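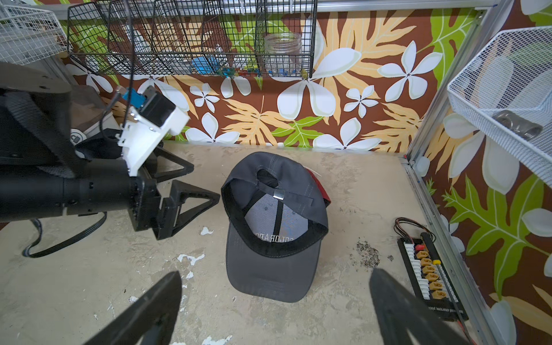 **What do these rules cover?**

They cover any robot arm that an operator guides by hand or by remote control to record a task, at all three of our sites: Wurnotwood, Aletley and Kanaan. They also cover the same arms when they run on their own afterward. Fixed machines behind fencing have a separate set of rules, kept by the Telolholm office.

**Who has to follow them?**

Anyone who powers up an arm, sets out objects for it, or labels the recordings. Visitors don't need to read this page, but the person who brought them in is responsible for keeping them behind the floor line.

**How many people have to be present?**

Two when both arms of a station are powered. One operates and the other stays within reach of the stop button. A single arm can be run by one person during staffed hours. After 6 p.m. nothing runs without a second person.

**Can I reach in to move an object while the arms are holding position?**

No. An arm that is holding still is still powered and can move if the control link drops and comes back. Press pause, wait for the station light to turn amber, then reach in. If you need your head or shoulders inside the work area, press the stop button instead.

**How fast may the arms move?**

Up to 200 millimeters per second at the gripper when a person is inside the floor line. The limit is set in the station profile and you should not change it yourself. If a task can't be done at that speed, write it up and send it to your site lead before recording anything.

**What kinds of objects can be used?**

Ordinary household and workshop items are fine. Soft goods such as hats, gloves and towels are good to work with because they rarely break or damage the fingers. These need approval first:

- open containers of liquid
- blades, needles and anything with a bare point
- glass that the arm will lift
- batteries of any kind
- anything that weighs more than the payload on the arm's label

**What about items with a team name, place name or logo?**

They are allowed. A cap that says COLORADO is fine. Items with a person's name, an address, a phone number or an ID number on them are not. Check the inside too – names get written on linings and tags.

**Do caps and clothing have to start in the same position every time?**

No, and it's better if they don't. Turn a cap upside down for some of the episodes and put it right side up for others. Change the direction of the brim. If two items overlap at the start, say so in the episode note and name the one the arm is meant to pick up first.

**Where can batteries be charged?**

At the charging bench only, on the nonflammable mat, with someone in the room. Charging boards may be stored elsewhere if no battery is connected to them. Don't use a board with bare wire or a loose connector. Put a red tag on it and take it to the bench.

**How should cables be run?**

Leave enough slack at each joint for full travel, and not much more. Before the first recording of a shift, move each arm slowly through its range and watch the camera cable at the wrist. A cable that pulls tight, or that the arm could catch, has to be rerouted before you go on. Cables on the floor must stay out of the place where the operator stands.

**Are printed camera brackets allowed?**

Yes, if they come from the approved part files. Look for cracks at the screw holes at the start of each shift. Don't glue a cracked bracket. Replace it, then redo the camera check, as even a small change in angle makes new recordings hard to use with old ones.

**Does the floor need to be clean?**

It needs to be swept in the area where the arms work and where people walk. Stains and old paint marks are not a problem. Loose chips and grit are, since they get into the finger joints. Sweep with the arms off.

**When is an episode thrown out?**

Throw it out if a person touched the object during the run, if the stop button was pressed, or if a camera dropped out. A failed grasp is not a reason to delete anything. Mark it as failed and keep it. In our last review, 17 of 556 episodes had been deleted for failed grasps and should have been kept.

**What do I do if an arm hits something?**

Press the stop button, even if the contact was light. Check for people first, then for damage. Fill in the contact form before restarting. If the arm hit a person, the station stays off until the site lead has looked at it – no exceptions.

**How often are the rules reviewed?**

Every February, and after any contact with a person. Changes are posted at each station on the Thursday after they are approved. If the printed copy and this page disagree, follow the stricter one and tell your site lead.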